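Stokwood Deck Index

Readme, last touched Wed 27 April

Hi, and thanks for downloading this. It's my index of playing card decks, mostly the cheap and cheerful kind you'd find in a kitchen drawer or at the bottom of a camping box. I started it because I kept buying the same deck twice (I own four copies of one blue-backed Malon and I don't even like it much). It lives in a plain CSV so you can open it in whatever you've got.

What's in the folder

decks.csv is the main table, one row per deck, 783 rows at the moment.
backs.csv lists the back designs, with the colour variants kept apart.
makers.csv is short and a bit opinionated.
notes.txt is where I put things that wouldn't fit in a column. It's a mess, sorry!

The columns in decks.csv

deck_id: just a number. Gaps are decks I merged or sold.
maker: as printed on the ace of spades or the box. If the two disagree I go with the ace.
suit_system: french, german, spanish, or other. There are 36-card packs in here too, and those have size_note filled in.
index_style: corner, double corner, four corner, or none. Four corner decks are my favourite to play with and the most annoying to describe, so check notes.txt if a row looks odd.
finish: linen, smooth, plastic, or unknown. Smooth covers everything from a dull old card to something properly shiny.
jokers: how many came in the box. Blank means I don't know, and zero means I'm sure there weren't any.
box: tuck, slip, tin or missing.
title_original: whatever is printed on the box, in its own script. Please leave it alone even if your spreadsheet shows little squares.
title_en: the English name, if it has one people use.

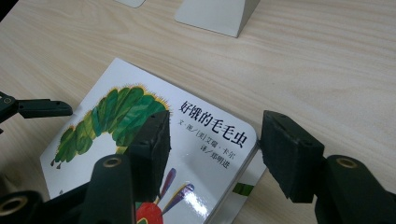
Title in Chinese characters, with the smaller credit lines under it.

A word on title_original. In the first version I typed everything in English, and that was a mistake. I ended up with three different Toriks all called "Flower Deck", and no way to tell which was which without digging out the boxes again. Now I copy the printed title exactly, punctuation included, and only then fill in title_en. The file is saved as UTF-8. If you open it by double-clicking, some programs will guess wrong and chew up the accents, so use the import option instead.

Makers I've had trouble with

Torik changed their ace of spades in July one year and carried on using up the old boxes, so you get new aces in old tucks and now and then the reverse. I've recorded these as found. Beyene decks are easier, but the reds vary so much from one batch to the next that I gave up and put them all under "red". If you collect Beyene seriously you'll hate this and I completely understand. 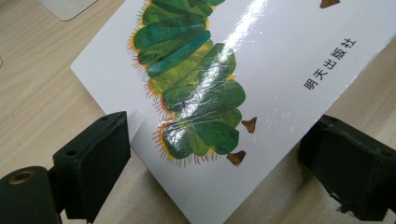 Dating is the other weak spot. Year_from and year_to are my best guess from tax stamps, box styles and old shop catalogues, and wherever I had nothing to go on I left both blank. A wide range means I was guessing and a single year means it's printed somewhere on the deck. Please don't quote my years in an auction listing, I've seen it done and it made me wince.

Known problems

Rows for 8 decks have the back colour in the finish column. I'll get to it.
The canasta sets are counted as one deck in some places and two in others.
Malon's travel size and bridge size are mixed together before deck_id 36.

Using it

Copy it, print it, carve it up for your own collection. If you put it online somewhere, a mention of the Stokwood Deck Index would be lovely. Corrections are very welcome, and a clear picture of the ace plus one court card is usually all I need. Swaps too, especially anything with four corner indices, and I've got a spare blue Malon or three to offer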